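Minibus news from Solange

Hello again, and sorry this one's a bit late. I spent most of August on the phone to venues, and the newsletter slid down the list until Cauã put a sticky note on my monitor with one word on it. (The word was "newsletter". He's not a poet.)

First, the thing lots of you have been ringing up about: airport runs for wedding guests. Yes, we do them, and yes, we'll do more than one in a day. What we can't do is guess which flight your uncle is on! If you're booking us for arrivals, please send one list with everybody's names, flight numbers and the number of cases each. Pushchairs and golf clubs count as cases. A cello definitely does, as Ronaldo Moura found out at Arrivals in the rain last month.

We've changed the waiting time too. It used to be 15 minutes before the clock started, and we've made it 30 for anything coming off an international flight. Passport queues are what they are, and I'd much sooner have a driver sitting with a coffee than a bride's granny running across the car park.

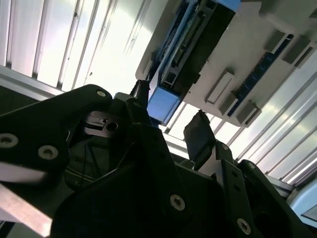
Now, evening returns. The last pick-up from Conceição House is midnight, and that's the venue's rule. I did ask. Their neighbours have had enough of engines ticking over under the bedroom windows, which I do understand, so drivers will park by the lower gate and walk up to fetch you. Bring a flat pair of shoes, the drive is all gravel and it's a fair old slope.

If your do is at the Grondine, it's much easier. There's a proper turning circle and we can stop right at the door, even with the big one. You'll need the big one if you've got a crowd, by the way. For parties of some 100 people I'd normally suggest two trips with staggered times, say one lot after the cake and the rest at the end. It works out cheaper than a second vehicle and the people with babysitters will love you for it.

A few bits and bobs. Iolanda Sales has joined us on bookings, and as we already have Iolanda Sampaio doing the accounts, please say which one you want or you'll get whoever is nearer the phone. Deposits are still £100 and you get it back in full if you cancel 6 weeks ahead. Ribbons on the bonnet are free, but tell us the colour early, as we've run out of ivory twice this summer. And no confetti cannons inside, please. I'm still finding little gold hearts in the seat runners.

Spring Saturdays are filling up already, so if you've got a date in mind drop me a line, even if the venue isn't settled. I can pencil you in.

Solange Mendonça
September 10, 2019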